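4.3 Recording a Demonstration with the Hand-Held Gripper

This section applies to the Roton hand-held gripper, used with the Plitov recording software. Complete the calibration in Section 4.2 before you begin. Only operators who have finished the Clundport training course may record demonstrations for a shared task library.

1. Place the container on the work surface. Open the lid fully.

2. Start a new session and enter the task name. Names may not exceed 108 characters.

3. Hold the gripper by its handle and keep your free hand out of the camera's view.

4. Bring the fingers toward the near edge of the container, one pad on each side of the point you intend to grasp. Approach at a steady speed.

NOTE: Clear plastic can be difficult for the software to locate. A tinted container on a plain white surface is acceptable for practice sessions.

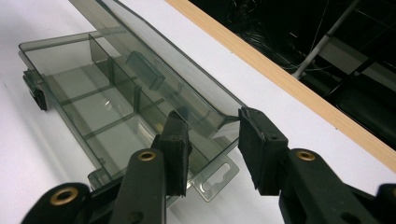 Figure 4-6. Gripper pads at the front edge of a divided organizer box, lid open.

5. Close the fingers until both pads touch the wall. Do not squeeze further.

6. Perform the task once, from start to finish, without stopping. If you make an error, press Discard and begin again from step 4 — do not correct the error within the same recording.

7. Release the container, withdraw the gripper, and press Save.

CAUTION: Do not lift a container by its open lid. The hinge may break, and the recording will teach the robot an unsafe grasp.

CAUTION: Inspect the rubber pads before each session. Replace both pads as a pair after 2,000 closures, or sooner if they slip during a grasp.

A session may hold up to 600 recordings. When the limit is reached, the software closes the session and opens a new one under the same task name. Discarded recordings do not count toward the limit.

Requests to change this procedure should be sent in writing to Laurinda Macedo, Operator Training, Fonseca.

Revised 1/18/25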